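**Progress report to the Dumlao Fund: seating repair and reuse, Bandgate Community Hall**

Work under the grant continued through May on the hall's stock of plastic stools. The grant covers 400 stools across the main hall and the annex, of which 300 have now been inspected, cleaned and returned to use. Two types are in service, and both are included in the totals.

Each stool is turned upside down on a covered table so that the legs and the underside of the seat can be checked together. Cracks tend to start where a leg meets the seat, and this area is examined first. The bracing under the seat is checked next, along with the front and back edges. Stools with a cracked leg are withdrawn at once.
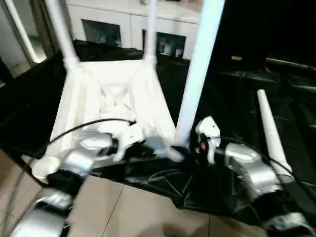 To date, 20 stools have been withdrawn. Most had splits at the base of a leg and could not be made safe for public seating. They have been set aside for recycling through Zavel, which has agreed to collect them at no charge to the project. Lightly scuffed stools remain in service — appearance alone is not treated as grounds for removal.

Spending is within the approved budget. The only change from the original plan concerns replacement leg caps, which were ordered from Itness after the first supplier discontinued the size required. Delivery is expected before the annex stools are started.

The remaining stools will be inspected during the next reporting period. We ask the Fund to approve carrying forward the unspent portion of the cleaning budget for this purpose.

Submitted by Reynaldo Tagle, Project Manager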